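**Jelgate grip-loss fault**

The Jelgate grip-loss fault was a recurring failure in the Jelgate two-finger gripper controller, made by Skoso, in which the hand reported a secure hold on an object it had already dropped. It came to light in September 2019 during tabletop trials at the Urkham test site. Skoso described the matter as closed in a service notice dated Feb 21, 2020, although that claim has been disputed.

## Background

Skoso sold the Jelgate controller as an add-on for small robot arms used in sorting and household handling work. Its main selling point was a feature called hold confirmation, which was supposed to let an arm carry light objects without a force sensor in the fingers. The controller judged whether something was held by reading motor current and finger position. Sales material called the method "self-checking." The word was generous, as the controller had only its own motor readings to check against.

Urkham used the Jelgate with planning software called Lemma. Lemma took the hold signal at face value. If the controller said an object was held, Lemma moved on to the next step and did not look at the table again until the task was over.

## The failure

Trials at Urkham used light household props, among them foam cubes and artificial fruit, set out on a cloth-covered table. Tolera Endale, the technician who ran them, logged 372 pick attempts over the first series. In 20 of these the controller reported a hold when the fingers had nothing between them. Lemma marked all 20 as successes, and the error surfaced only when Endale compared the logs with wrist camera recordings.

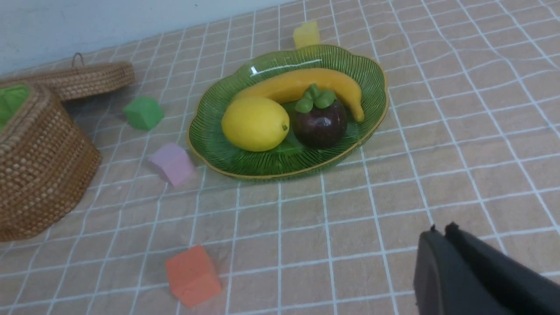
Soft objects accounted for most of the false reports. A foam cube gives way under the fingers, and the motor current rises slowly as it is squeezed. The controller stored the highest current reading and kept it for the rest of the move. If the cube then slipped out, the stored value stayed where it was and the hold signal stayed on. Smooth, rounded props caused the same error less often.

In 4 cases the arm went on to lower its empty fingers onto the table at the drop-off point, pressing into the cloth with more force than the safety settings should have allowed. Lemma had added an allowance for the height of an object that was no longer there. No one was hurt. One finger mount cracked.

## Response

Skoso first blamed worn finger pads. Urkham fitted new pads and saw false reports continue, after which the company pointed to the table covering, saying that wrinkles in the cloth could disturb the readings. It released no measurements in support of either explanation.

The February notice changed course and offered a firmware update that cleared the stored current value every 9 milliseconds. It also advised customers to "confirm critical holds by independent means." Emrys Trevor, who reviewed the update for Urkham, wrote that this advice "asks the buyer to supply the feature the buyer paid for." His review found fewer false reports with the new firmware but did not find that they had stopped.

## Disputed points

Skoso's statement that the fault was "fully resolved" rests on an in-house test. The company has not said which objects were used, how many picks were made, or whether any of the objects were soft. Trevor's own retest was small, and he cautioned against reading too much into it.

It is also unclear how many other sites were affected. Skoso said it had received no similar complaints. Critics replied that a site relying on the hold signal alone would have had no reason to complain, as its logs would have shown successful picks.

Later versions of Lemma compare the hold signal with a camera check before each placement. The check can be switched off to save time, and in the version shipped to customers it is off by default.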